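From: Kianoush Mazandarani
To: ordnance-history list
Subject: Re: Glide kits vs. powered bombs, range tables

On the range question, R. wrote earlier in this thread:

> I keep seeing the same unguided bomb listed with
> three different ranges depending on which kit is
> bolted to it, and the numbers don't line up with
> the release altitude. Is there any agreed way to
> quote standoff range for a winged bomb? Also, why
> does anyone bother with a rocket motor if the wing
> kit gets you most of the way? I would have thought
> the motor eats into the warhead and doubles the
> price. Last thing, does the museum at Nindero still
> have the cutaway on the floor?

Taking these in order.

There is no agreed way to quote it. A glide weapon has no range of its own in the sense that a cruise missile does. It has a glide ratio, and the range is what you get when you multiply that by the height you let go at, then add something for the speed of the aircraft and take something off for any turn the weapon has to make. A maker's brochure will give the best case: released high and fast, straight ahead, no headwind, no steep dive at the end. A pilot's planning table will give something much shorter. When two sources disagree about one kit, look first for the release altitude. If it isn't printed, I would not put the number in a table at all.

The wind matters more than most people writing about these things allow for. A winged bomb spends several minutes in the air, a good part of that at a modest speed, and a strong headwind at altitude takes a real bite out of the distance. The guidance can trim the glide path but it can't make energy. An old staff paper in my files handles this by printing two columns, one for still air and one for a standard headwind, and I wish more authors had copied it.

Terminal angle is the other thing people forget. If the target is a bunker or a bridge pier, the weapon has to arrive steeply, so it has to save height for the end. The same bomb on the same kit, sent against parked vehicles, can come in shallow and use that height for distance. So the three ranges you found may all be correct.

On the motor. The wing kit gets you most of the way only if the aircraft can afford to be high. Once medium-range air defenses are in the picture the carrier has to come in low, and from low level a glide bomb goes hardly anywhere. A small solid motor fixes that. It pushes the weapon up and forward for a few seconds, the wings open, and from then on it behaves like any other glider. You do lose something. On a 500 kg class body the motor has to go where filling would otherwise be, or else it hangs off the back and moves the center of gravity, and then the tail has to be redesigned. That is why so many designs exist in pairs, one with the motor and one with extra warhead in the same space, sharing the nose and the control section.

Cost is harder to talk about. The motor itself is cheap. What costs money is clearing it for carriage. Every new store has to be flown on every station of every aircraft it will hang from, along with whatever hangs next to it, and a live motor adds fire and vibration tests on top. I have seen programs dropped at that stage with the hardware finished and sitting in crates.

I would also be careful with the words. "Powered bomb", "rocket-assisted bomb" and "bomb-missile" get used for the same object in different translations, and I have at least 4 articles in my files that treat them as separate weapons. Go by the designation, and check the suffix.

On your last point, Nindero has the cutaway in storage while the east hall roof is being redone. It should be back on the floor by November. The control section has been taken off and is on a stand of its own, so you will be able to see the actuators properly, which you couldn't before. The label still gives the wrong wing span. I wrote to them about it and got a polite answer.

A few other items while I am writing.

The scan of the Gendudura range handbook is finished. It runs to 198 pages and the fold-out charts are included, though chart 34 is missing from the original and I have not found another copy. If anyone owns one, even in poor shape, please get in touch off-list. The file is too large to attach, so ask me and I will send it.

The Kiani index has been corrected for the fuze entries. The old version had the delay settings for two types swapped. Please throw out any printout you have.

The newsletter is nearly full. I still need one short piece, two pages at most, on anything to do with seekers or tail kits.
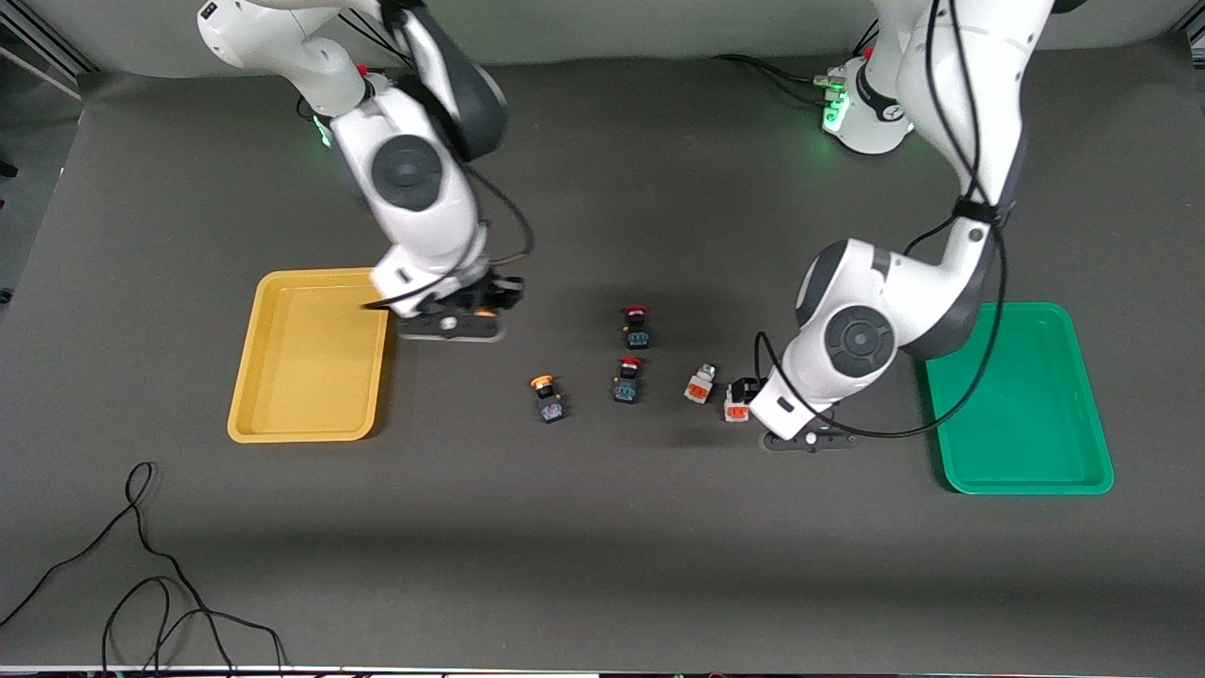
Robot arm with two-fingered gripper, trays and small electrical components on the table.

Captions for the newsletter should stay at that sort of length — last time several ran to a full paragraph and Jillell had to cut them at the layout stage.

R., if you send me your three ranges with the sources I will go through them against my own notes and tell you which release heights I think they assume. Please include page numbers.

Kianoush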